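グリッパー比較 事前点検チェックリスト(シミュレーション・双腕セル)
記入:シャナズ・ブイヤン(Shahnaz Bhuiyan) 確認:イムティアズ・モッラ(Imtiaz Mollah)
対象シーン:Weltow キッチン&ダイニング
候補:Biltonov 平行二指/Stindunden 細指
コントローラ:Kershaw、構成番号 2204

4月版です。前回の表は項目が細かすぎてイムティアズに「読む気がしない」と言われたので、だいぶ削りました。そのぶんコメント欄がおしゃべりになってます、すみません!

1. 起動前

□ 構成番号が 2204 になっている
 結果:OK
 コメント:朝いちで開いたら古い番号のままでした。読み込み直して解決。ここを飛ばすと後ろの項目が全部やり直しになるので、必ず最初に見てください。

□ 非常停止(ソフト側)が両腕に効く
 結果:OK
 コメント:左で押しても右で押しても両方止まりました。シミュレーションだからいいや、と思いがちですが、実機に移すときこの設定ファイルをそのまま持っていくので、私はしつこく見ます。

□ 前回のログが退避してある
 結果:OK
 コメント:880 番台のフォルダに入れました。名前の付け方はまた相談させてください。

2. 初期姿勢とカメラ

□ 両腕のグリッパーがカメラに入っている
 結果:OK
 コメント:左は指先が上向き、少し開いた状態で待機。右は白いお皿のすぐ手前です。視点がかなり傾いているので、慣れないと水平がどっちか分からなくなります(私は毎回首を傾けてます)。棚や壁の絵を目印にすると早いですよ。 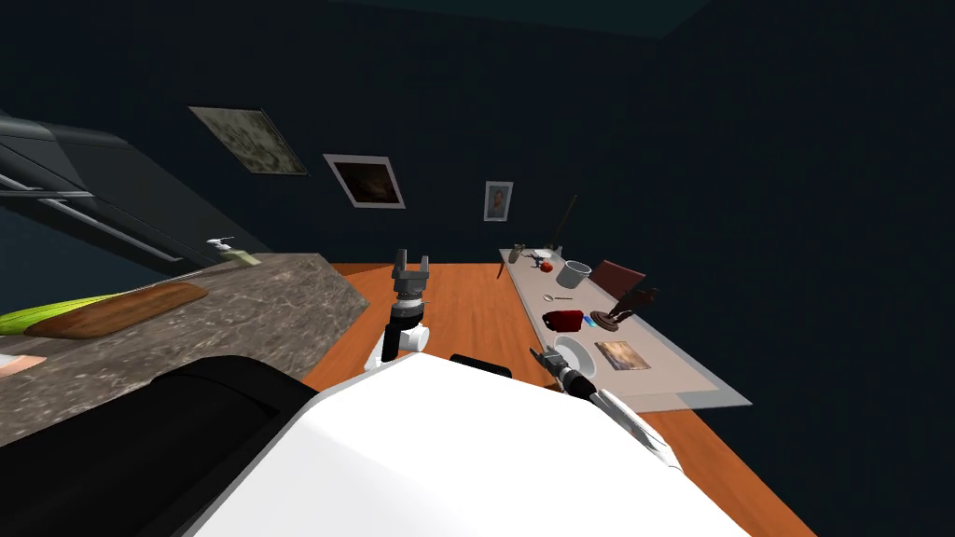
□ カメラの傾き補正が「なし」になっている
 結果:OK
 コメント:補正ありだと見やすいんですけど、比較のときは生の画像でそろえる約束です。見やすさに負けないこと。

□ 影の設定が両候補で同じ
 結果:OK
 コメント:やわらかい影で統一。細い黒指は背景の暗い壁に重なると輪郭が拾いにくいです。認識側の担当さんには伝えてあります。

3. 可動範囲と干渉

□ 右腕がテーブルの手前の縁に当たらない
 結果:要注意
 コメント:当たってはいないけど、近い! 縁が天板より少し上がっているので、天板の高さだけで余裕を計算すると痛い目に遭います。接近速度を落として再確認をお願いします。

□ 左腕がカウンターの前縁をかわせる
 結果:OK
 コメント:まな板側へ振る動きを繰り返しましたが、干渉の警告は出ませんでした。レンジフード側へ高く上げる動きはまだ試していません。次の人、お願いします。

□ 肘の折れ曲がりが本体の白い外装に寄りすぎない
 結果:OK
 コメント:数字上は大丈夫。見た目はちょっとどきどきします。

4. グリッパー比較

□ 開閉を各 100 回、引っかかりなし
 結果:両方OK
 コメント:Biltonov のほうが動きが素直で好きです。Stindunden は閉じ終わりにほんの少し遅れが出ます。Kershaw 側のゲインのせいかもしれないので、グリッパーが悪いとはまだ書かないでおきます。

□ 平たい物への寄せ方(スプーン、皿)
 結果:Stindunden が有利
 コメント:細い指はやっぱり強いです。スプーンはテーブルに寝ているので、太い指だと天板に先に触ってしまう。お皿は縁をつまむ方針で統一しました。

□ 丸い物への寄せ方(赤い果物)
 結果:保留
 コメント:接触面の摩擦の値が候補ごとに違っていたのを、途中で見つけてしまいました……。そろえてから測り直します。ここの結果はまだ引用しないでください。

□ 長い物への寄せ方(緑の野菜)
 結果:Biltonov が有利
 コメント:まな板に寄り添うように置いてあるので、片側から指を入れにくいんです。置き場所を変える案も出ましたが、難しい配置のまま残したいです。

5. 待機位置の確認

□ 左右のグリッパーが、物にも家具にも触れずに止まっている
 結果:OK
 コメント:左は床の上の空いたところ、右は白い器の手前。右のほうは器に近いので、ここから横に振るのは禁止です。いったん引いてから動かすこと。

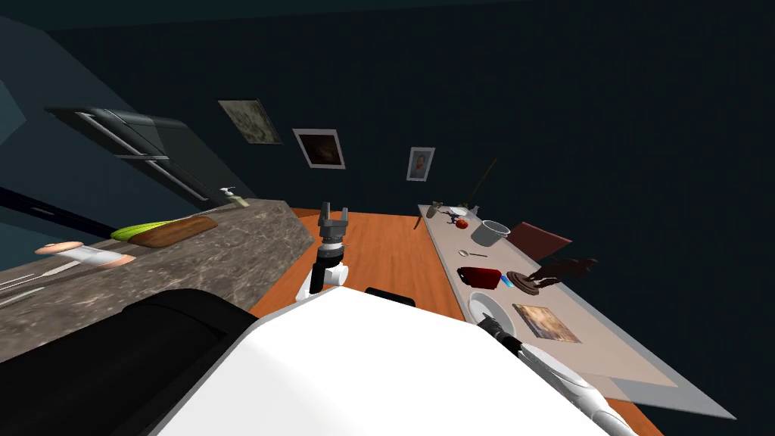
待機位置の確認。左腕は灰色の二指、右腕は黒いグリッパー。

□ 待機中に指先が震えていない
 結果:OK
 コメント:900 ステップ見ましたが、ログの値は落ち着いていました。

6. 申し送り

・摩擦の値をそろえて、丸い物だけ再測定(シャナズ)
・右腕の接近速度、下げた設定で縁の余裕をもう一度(イムティアズ)
・Stindunden の閉じ遅れ、Kershaw のゲインを変えて比べる(できれば二人で!)

イムティアズ確認欄:3番の要注意は了解です。速度を下げた設定は午後3時までに入れておきます。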